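I met Sekar Setiawan at the bottom of the Hoteo road a little before seven in the morning, and she was already halfway through a banana and a story about walls. She writes the walking notes for Judia, a small local guidebook that has sold 900 copies (she's very proud of that, and so she should be!), and she's the only person I know who will cross a street to look at mortar.

"People ask me for waterfalls," she said. "I give them a road with a good wall on it and they write back and say thank you, that was great."

She started with the book in her twenties, when Kander, the print shop she worked for, needed someone to check a map. The map was wrong. She walked the whole thing again, 253 bends and corners by her own tally, and never really stopped. These days she goes out with a notebook, a hat and a pair of Georgiou boots that have been resoled so often she's lost track.

I asked her what makes a road worth putting in a book. She thought about it for quite a while.

"The edges," she said. "Anybody can look down the middle. I want to know what's holding the hill up, and what's growing on it, and who bothered to put a railing there."

We talked about shade, which she worries over constantly in June, and about the page count. Judia is stuck at 190 pages because the binding won't take more, so every new walk means an old one gets cut. "I lost a lovely one last year. Still mad about it."

Walls, trees and plenty of asphalt:
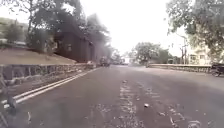
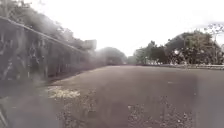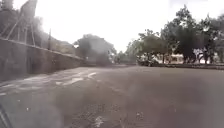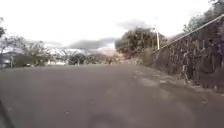 Sekar's next edition is the thing she really wanted to talk about, and I could hardly keep up with my pen. She wants a whole chapter on walls, sorted by what they're made of, and she has 70 pages of notes for it already. The rough, dark stone one with the pale rail running along the top is exactly her kind of thing. "See how the rail just follows the slope?" she said. "I could write a page on that." The plain concrete gets a paragraph, maybe two if she's in a generous mood, and anything with plants hanging down it gets its own heading. I asked which old walk was going to be cut to make room. She laughed, finished the banana and told me to buy the book.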